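Millora 试管整理数据集：说明与设备采购笔记

维护：Fatos Kelmendi
更新：2025-05-15

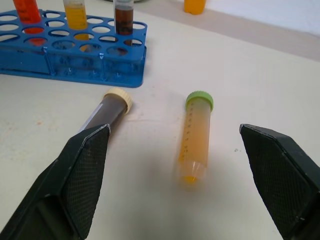
先谢谢你点开这份说明。数据集本身不复杂，就是机械臂在桌面上处理带盖离心管、配合试管架做整理的腕部视角画面。但来信问我的人，十个里有九个问的都是钱：夹爪买哪种，备件备多少，预算表怎么写才不会被退回来。所以我干脆把采购和预算的部分也写进来，篇幅比一般的数据说明长了不少，请多包涵，赶时间的朋友直接跳到“预算怎么列”那一节就好。

数据内容

全部片段共 188 段，每段对应一次完整的操作尝试，成功和失败的都保留了。失败的片段请不要随手删掉，我们后来调整采购清单，靠的大半是它们。每段包含腕部相机的画面、夹爪开合量、关节角度，以及一行人工写的备注。备注有中文也有英文，风格很不统一（写的人不止我一个，有的同事惜字如金，有的能写成小作文），我没有去改。

管子以带螺旋盖的锥底离心管为主，盖子颜色不一，管内液体有透明度高的，也有很深、完全不透光的。深色液体对视觉模型是个考验，如果你的项目里也会碰到，建议单独留一部分做测试。管子有竖在架上的，也有横放在桌面上的，横放的难得多，训练时最好分开统计。

目录结构

clips/　片段本体
notes/　人工备注
split.csv　训练、验证、测试的划分
budget/　采购表模板，可以直接拿去改

预算怎么列

我们第一版预算是围着机械臂写的，臂的价格占了大头，其余全塞进“配件”一行。现在回头看，这一行才是最该拆开的。我的建议是分成 3 张表：一次性设备、易耗件、人力与场地。

一次性设备里有机械臂、控制柜、腕部相机、工作台和照明。臂我们比较过 Folter 和 Omach 两家的方案，最后选了 Omach，理由很朴素：它的报价单把安装和培训写在里面，Folter 那份要另外谈。两家的销售都很耐心，被我反复追问也没有不耐烦，在此一并感谢！照明请务必单列，均匀的顶光能省下很多后期处理的功夫，而这笔钱在总价里并不起眼。

易耗件最容易低估。夹指内侧带网纹的防滑面，我们按每 1000 次夹取检查一遍，磨损明显就换，备件随第一批订单一起下，免得后面单独付运费。管子和盖子按 100 支一批来订，盖子颜色尽量多要几种，供应商通常愿意混装，只是要在下单前说清楚。试管架也多买几个吧，孔距不同的各来一个，日后想扩展任务时不用再走一遍审批。桌面的清洁用品同样写进去，有色液体难免留下印子，长期项目里这也是一笔支出。

人力与场地这张表，很多团队干脆不写。摆放管子、复位、写备注都要人做，而且很费神，我们最初排的班太满，后来把每班缩短，备注的质量马上好了起来。还有一件小事：腕部相机的标定请留出专门的时间，别指望在午饭前顺手做完，我试过好几回，午饭都凉了。

交货与时间安排

从 Palacios 订的夹指备件，到货比我们预计的晚，好在当时手头还有一套旧的能顶着用。如果你的项目年底要结题，请避开 December 下单，仓库盘点、财务关账、快递排队都挤在一起，催谁都不合适。比较稳妥的做法是先定臂和相机，到货后用手头的管子试跑一阵，再根据实际磨损情况补易耗件的订单。财务部门一般更喜欢一次性采购，这时可以把第二笔写成“预留额度”，我们就是这样通过的。

已知的问题

夹爪合拢较快时，画面里的管身会发糊，刻度不一定读得出来，想做液位读数的朋友要留意。管子横放时，夹指常常挡住一部分管身，标注以可见部分为准。另外，早期的备注里“架子”和“托盘”有时混着用，指的是同一种东西，搜索时两个词都试试。

使用与联系

研究和教学用途可以自由使用，引用时写数据集名称就行。采购表模板欢迎拿去改，改完如果愿意寄一份给我，我会非常高兴，尤其想看看别的实验室是怎么列易耗件的。报价我不方便转发，各地的税费和运费差别也大，还是请直接找供应商要一份自己的。其他问题请写信给 Fatos Kelmendi，标题里带上“Millora”，我回信有时慢一点，但都会回。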